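Ticket: Member discount not applying at register 3 after price file update
Store: Storkura Food Co-op, Kozma Street
Opened by: Kinga Lakatos, front end
Assigned to: Bence Jakab, systems
Status: Resolved, one item left open

Kinga Lakatos, 8:40 am
Register 3 is not taking the member discount. The cashier enters the member number, the name comes up on the screen, but the total stays at the regular price. Registers 1 and 2 are fine. We've had to do the discount by hand on every member sale since we opened. Two members noticed only after they had paid and I refunded the difference from the service desk. I restarted the register once. No change.

Bence Jakab, 9:05 am
Can you tell me if it happens on every item or only some? Also please check the bottom line of the sign-on screen and send me the price file number on register 3 and on one of the good ones.

Kinga Lakatos, 9:20 am
Tried bulk oats, a jar of peanut butter and a block of cheese. None of them got the discount. Price file on register 3 ends in 13. Register 1 ends in 14. Register 2 also ends in 14.

Bence Jakab, 9:30 am
Register 3 missed last night's update. The member discount table was moved in file 14, so a register still on 13 looks for it in the old spot and finds nothing. The name lookup works because that comes from the server.

I pushed the file again from the back office. Please sign off on register 3, wait for the green bar to finish, and sign back on. Don't turn it off while the bar is moving.

Kinga Lakatos, 9:55 am
Bar got to the end, then "Update deferred." Still on 13. Tried it twice. 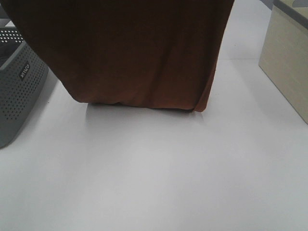
Bence Jakab, 10:15 am
Deferred means it has a sale it hasn't finished sending. Go to Manager, then Held Sales. If there is anything in the list, write down the ticket number and the amount before you do anything else.

Kinga Lakatos, 10:25 am
There are 6 held sales. All from yesterday's closing shift. Four of them are zero dollars. The other two have items in them. I checked the paper journal and both of those were rung up again on register 2 a few minutes later, same items, so they were paid.

Bence Jakab, 10:35 am
Good, then all of them can be voided. Use reason code "duplicate" for the two with items so accounting can find them. After the list is empty, sign off and try the update again.

Kinga Lakatos, 11:10 am
Voided. Update went through this time. Register 3 now shows 14. Ran a test sale with my own member number and the discount came off. Ran one without a member number and it charged regular price, as it should. Register is back in use.

Bence Jakab, 11:20 am
Thanks. I looked at the log from my side. The update tried every 30 minutes overnight and was deferred each time. The system sent a warning, but it went to the old Grullmont support address, and we stopped using them in March. I've changed it to the shared systems mailbox.

I checked the Drostitz store too. Their registers are all on 14 and they have no held sales.

Kinga Lakatos, 1:45 pm
No more complaints since. I talked to the closing crew. They were using Hold when a customer's card was declined and then moving the customer over to the next register. I asked them to cancel the sale instead and added a line to the closing sheet to check Held Sales before sign-off.

One question. Do the discounts we keyed in by hand this morning count toward the members' year-end patronage totals?

Bence Jakab, 2:10 pm
If the member number was on the sale, yes. The total is taken from the net amount, so it comes out the same either way. The service desk refunds are different. Those have to be tied to the original sale or the member is credited for too much. Send me the two receipt numbers and I'll fix them.

Marking the register problem resolved. Leaving the refunds open until I have the receipts.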